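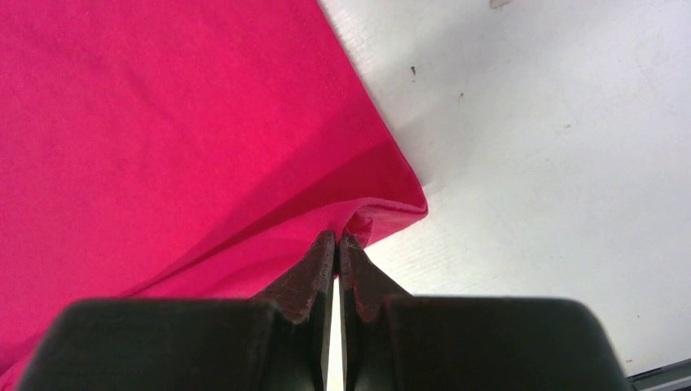
Pink fabric lying loosely folded.

Veder Tells Shoppers to Doubt the "Made From Recycled Clothes" Label

Consumer group's review of 3,754 product pages finds most clothing sellers can't say where their recycled fiber came from

January 16th may be the middle of the winter sales, but Veder, an independent group that checks claims made by clothing sellers, is asking shoppers to slow down before they pay extra for a shirt sold as "green."

The group today released its first review of recycling claims in everyday clothing. Staff read 3,754 product pages that used the word "recycled" and wrote to the sellers behind them with two plain questions: what was the material before, and who turned it into yarn? Only 47 pages were backed by paperwork that answered both.

"We were told again and again that old clothes are becoming new clothes," said Rangi Ellery, director of Veder. "Maybe they are, somewhere. When we asked for an invoice, or the name of a mill, the emails stopped. I don't think every one of these companies is lying. I think a lot of them bought a nice phrase from a supplier and never checked it."

The review separates fiber made from worn clothing from fiber made out of plastic bottles or factory scraps. All of it can be sold as recycled, and shoppers are rarely told which one they are getting. Turning a worn cotton T-shirt back into yarn is hard work. Shredding shortens the fibers, so new cotton or polyester is often mixed in to hold the yarn together – a detail that seldom makes it onto the hangtag. 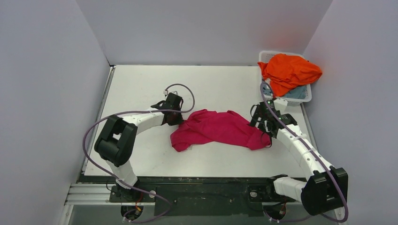 Take-back bins get their own chapter. Veder asked three chains what happens to the clothes customers drop off in return for a coupon. Two sent a link to a marketing page. The third said the question was "under review" and has not written again.

"A coupon for 15 percent off a new sweater is a sales tool," said Fotis Kourkoulas, who wrote the chapter. "Call it that and I have no complaint. Just don't call it saving the planet until you can show me where the bag went."

Veder is also doubtful about Clider, a scoring system that gives garments a leaf rating from one to five. The group says the scores rest mostly on forms filled in by the brands themselves, and that it found no sign of spot checks. Clider was sent the findings before publication and disputes them. Its reply, signed by Urmas Petrauskas, is printed in full at the back of the report.

Veder says its own work has limits. It looked only at English-language pages, it did not test any fabric in a lab, and a missing document does not prove a false claim.

For now its advice is modest. Wear what you have for longer. Ask what "recycled" means before paying more for it, and be wary of any percentage that comes without a source.

A second report, on fabric dyes, is planned for February.

Media contact: Amirhossein Ghaffari, press office, Veder. Copies of the report are free on request.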